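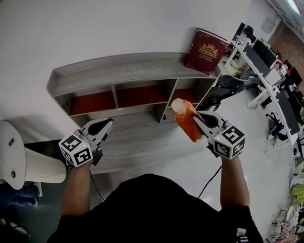
Can a robot mix up its left and right?

It can if the recordings it learned from were labelled the wrong way round, and it will then get them wrong with complete confidence.

Kongkaew found this out in November, at 4 in the afternoon, when a two-armed machine was asked to tidy a shelf. A crisp packet lay at the right-hand end, well within reach of the right arm. The left arm set off to fetch it. The right arm, which had apparently come to a similar conclusion about something at the other end, set off too. They met in the middle with a noise that Oranuch Ratanaporn compares to a tea trolley going down a step.

"The emergency stop worked," she says. "I'd like that written down, because very little else did."

Ratanaporn runs the recording side at Kongkaew, where robots are taught by people doing chores. The teacher wears a camera on the head and holds a gripper in each hand, with a patterned cube on each so that the software can work out where the hands are. Then the teacher picks up bags, puts things on shelves and takes them off again, over and over, like a shop assistant in a very small shop. The grippers come from Brotell and the software that stitches it all together is Flemix. The arms that do the learning belong to a model called Drerus, which had, until that afternoon, a clean record.

The damage was one bent finger, one cracked wrist cover and a packet of crisps that nobody fancied. The finger was replaced by teatime. Finding out why took 14 days.

The first suspect was the arms, as they had done the hitting. They were tested and found blameless. The second was the model, which was retrained at some expense and came back with exactly the same bad habit. A week had gone by then, and the mood at lunch had turned sour. 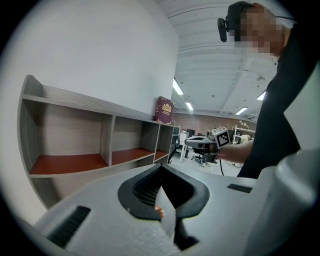 Apinya Thepsuriya, who looks after the data and is not given to drama, finally did what everyone had been putting off and sat down to watch the recordings. There were 602 of them. Most were as dull as you would expect. In 29, the hand that the file called left was plainly, to anybody with eyes, on the right.

The cause was a cable. Each gripper has one, and at the end of a session they get unplugged, coiled up and put away. One morning they went back into each other's sockets. Flemix took the first socket to be the left hand and the second to be the right, and saw no reason to ask. The cubes could have settled the matter at once, as each carries its own pattern, but the check that compared cube with socket had been turned off months before for being slow. It had been adding four seconds to every start-up, and people complained. I have met two of the people who complained and they have gone rather quiet on the subject.

What puzzled me was how so small a share of bad recordings could do so much harm. Thepsuriya's answer is that they weren't spread evenly. The swapped session was the only one in which anything had been fetched from the far end of a shelf. On ordinary jobs the machine had hundreds of sound lessons to go on. For the far end it had one morning's worth, all of it back to front, and it had paid attention.

Nor would reviewing one camera at a time have caught it. The view from a gripper looks perfectly sensible by itself: a bit of housing, some shelf, the other hand at work. You need to put it next to the view from the head and ask which hand you're looking at, and that was a question the reviewing form didn't contain.

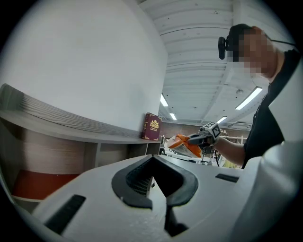
What has changed

The cube check is back on, slow or not. The sockets have been marked with coloured tape – green for left, yellow for right – and so have the plugs. Before recording, the wearer now raises the left gripper, says "left", and does the same with the right. Ratanaporn admits it looks like the start of a dance class. One new starter was told about it on his first day and assumed it was a prank.

The Drerus has a new rule as well. If the two arms are on course to cross, both stop and wait for a person, which makes it slower and rather timid near the centre of a shelf. Thepsuriya wants the rule kept. Ratanaporn would like it loosened a little once the far-end lessons have been recorded again, and they were still arguing about it when I left.

The swapped files have been kept, in a folder of their own, with the labels put right. They will not be used for training until someone has watched all 29 again from both views, a job for which the list of names was, when I looked, blank.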